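Rarnby Building, second floor: shared workroom
Fire and general safety walk-through, with comments

Walked by: Funmilayo Edet
Copy to: Salamatu Bassey, building office
Date: 11 October 2026

Marks used: OK, FIX, WATCH. A WATCH that shows up twice in a row becomes a FIX. Tenants who want to argue about this may do so in writing.

EXITS AND HALLS

1. Main exit door opens fully, no key needed from inside. OK.

2. Rear exit door opens fully. FIX.
It opens as far as the bicycle. The bicycle was also here last time, when I was told it was leaving that afternoon.

3. Exit signs lit. OK.
Both of them, including the one over the rear door, which now lights the bicycle very nicely.

4. Hallway clear to full width. WATCH.
Boxes from Plumer are stacked along one wall outside 202. They are tidy boxes, labeled and squared off, and I can tell somebody took trouble over them. They still have to go.

FIRE EQUIPMENT

5. Extinguishers on their hooks, gauges in the green, tags current. FIX.
The one by the sink is fine. The one by the rear door is on the floor holding the door open. Back on the hook, please. If the door needs a stop, the building office has a drawer of rubber ones.

6. Smoke detectors tested. OK.
Loud. Apologies to whoever was on the phone.

7. Sprinkler heads clear, nothing hung from them. OK.
The paper lanterns are gone. Thank you.

WORK SURFACES

8. Tabletops sound, no splits, no sharp edges. OK.
The light wood tops have held up well under everything people do to them. The finish still has its shine.

9. Small items kept back from table edges and off the floor. WATCH.
I found a marker by stepping on it. Pens belong on a table or in a cup.
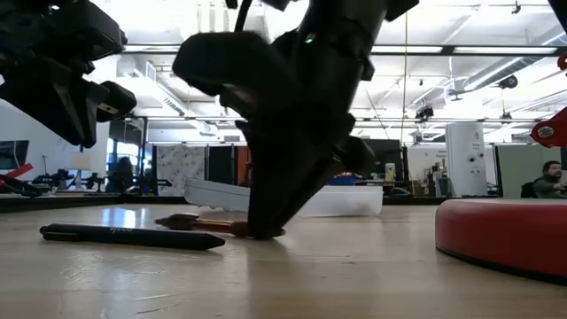

10. Chairs steady on all legs. FIX.
The gray one by the window rocks. Someone has folded a Csizmadia catalog under the short leg, and it has been there long enough to take the shape. Remove chair, keep catalog if wanted.

ELECTRICAL

11. No power strip plugged into another power strip. FIX.
I followed one cord from the coffee maker through three strips and ended up back at the coffee maker's end of the room. Salamatu has the form for a new wall outlet. It is one page long.

12. Breaker panel reachable, door closed, circuits labeled. WATCH.
Reachable and closed. One circuit is labeled "other."

13. Space heaters. OK.
None seen. It is early in the season, so I will ask again in November.

KITCHEN CORNER

14. Toaster unplugged when not in use. FIX.
It was warm and plugged in, and the crumb tray had history.

15. First aid kit stocked and in date. WATCH.
Plenty of eye wash, no adhesive bandages at all, one very old packet of mints. I have ordered refills from Brorer, order number 277. The mints are in the trash.

16. Emergency contact sheet posted and correct. FIX.
The first person on the list moved out two years ago. I called anyway, and she was gracious about it.

FOLLOW-UP

Items 2, 5, 11, 14 and 16 to be put right by the tenants and confirmed to Salamatu by email. She will arrange for the chair in item 10 to be hauled off - please don't rescue it from the loading dock again.

Next walk-through is in November, no day given, for the usual reason.

F. Edet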